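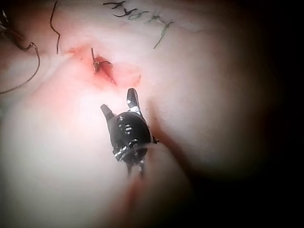

Corina Onu asked whether the jaws really have to be looked at open and closed every time, and yes please, Corina, they do, and I've moved that line up to the top so it's harder to skip!

Instrument arm check, Wavley bench, November sheet

1. Jaws. Open them wide, look down both inner edges, close them gently on the test strip. OK. One shows a little polish near the tip, which I'm happy to live with for now.

2. Wrist pins and rivets. All seated. Please use the good lamp, because the glare off a dark housing will fool you (it has fooled me, more than once).

3. Cable where the wrist meets the shaft. No fraying on the arm 4 instrument. The spare, tag 217, has one lifted strand, so it's in the red tray and it stays there.

4. Wrist travel. Full sweep both ways, slowly. Slight drag at the far left, around 300 cycles after the last cable change. Wiremu Tamihana felt it too, and we'd both like it checked again next month.

5. Cycle counter. Reads 3,304. Write the whole number down, dear friends, commas and all.

6. Suture residue. Check behind the jaws for thread ends before it goes to cleaning.

Karow cable kit reordered, one left on the shelf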